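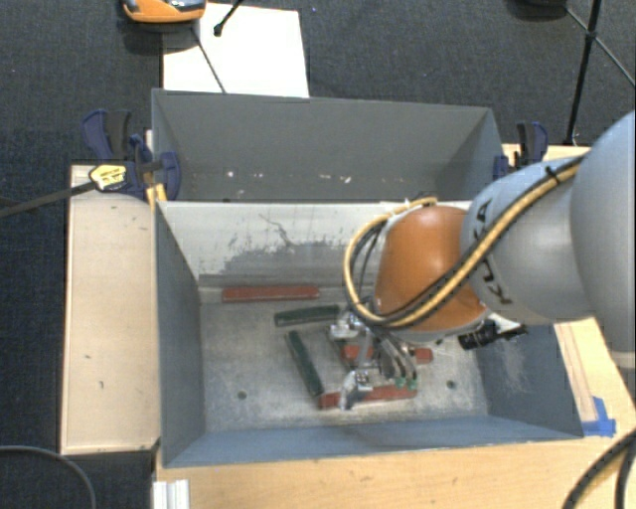
Bin picking cell, budget split for FY request

legger
Posted March 22, 2021

I have to submit an equipment request for a bin picking cell and would like a sanity check on the split. The arm is already on our books (KUKA, bought under an older project), so the request covers everything else. Total ceiling is 85k USD.

Current draft:
3D sensor and mount: 31k
Gripper, fingers, spare fingers: 13k
Bins, fixtures, table: 2k
Cable dress pack and spares: 3k
Safety scanner and fencing: 14k
Software license, first year: 12k
Unallocated: 10k

Parts are bar-shaped, rigid, mixed orientation, shallow metal bin. Two bins, one behind the other, pick from one and place in the other. Cycle time is not critical in year one.

Leonie Egger
Zullelley test lab

---

torque_limit
Sensor line is too high for bars in a shallow bin. You don't need that resolution unless the parts are small or shiny. Get a mid-range unit and move 10k of it to the gripper. Fingers hitting the bin floor and the wall are going to be your failure mode, and a sensor doesn't fix that.

---

mgrabner
Disagree with torque_limit on the sensor. The part may be easy, but the bin isn't. Bare metal walls give you reflections, and a part lying flat against the base of a wall gets merged with the wall in the point cloud. We had a cheap unit on our Prullgate line and replaced it in July. Buying twice cost more than the good one would have.

I do agree the gripper line is thin. Is that 13k with a compliance unit or without?

Mathias

---

legger
Without. Quote from Aebischer is for a two-finger pneumatic with custom fingertips. Compliance unit is a separate line on their sheet and I left it off.

---

mgrabner
Put it back on. Take it out of the unallocated.

---

torque_limit
Or paint the bins matte for the price of a spray can and skip the premium sensor. I have done this in three cells.

---

mgrabner
Paint wears through where the fingers touch. Then you have a matte bin with shiny scratches in it. Powder coat holds up longer, but ask how they expect to ship parts if production bins ever replace the lab bins.

---

ssd_kranz
Different point. 2k for bins, fixtures and table is low if the table is included. A wooden top and bar clamps will hold two bins for bench work, and I would not spend more than that until the layout is frozen. But if this has to pass an internal safety review, you need a bolted frame and located bins. Ours came to 6k with leveling feet and a proper baseplate.

Also, bins that are only clamped will creep. Every time the fingers push on a wall you lose your bin pose. Either re-localize the bin each cycle in software or pin it.

---

legger
Review is in phase two. Wood and clamps is the phase one plan. Would you still pin the bins?

---

ssd_kranz
Yes. Two dowels per bin. It costs nothing.

---

torque_limit
Nobody has mentioned the cables. 3k for the dress pack is fine only if that includes a spare set. With hoses and a sensor lead strapped along the outside of the arm, the wrist rotation you can use is less than the data sheet says. Simulate with the bundle modeled, or limit the last axis from day one.

---

pallet_jo
What is the 12k license? If that is Jemton, the first year price is not the second year price. Ask for the renewal in writing before you submit. Ours needed 768 GB of storage for logged point clouds as well, and that came out of a different budget line with a different approver.

---

legger
It is Jemton. Renewal was not on the quote, I will ask.

Revised split:
Sensor: 28k (next model down from the same vendor, same working distance)
Gripper, fingers, compliance unit: 18k
Bins, fixtures, table: 2k
Dress pack plus spare set: 4k
Safety: 14k
Software: 12k
Storage: 1k
Unallocated: 6k

---

torque_limit
Still 10k too much sensor, but the rest is reasonable.

---

mgrabner
I would sign that. Ask the sensor vendor for a loan unit and run it over your own bin with your own parts before the PO goes out.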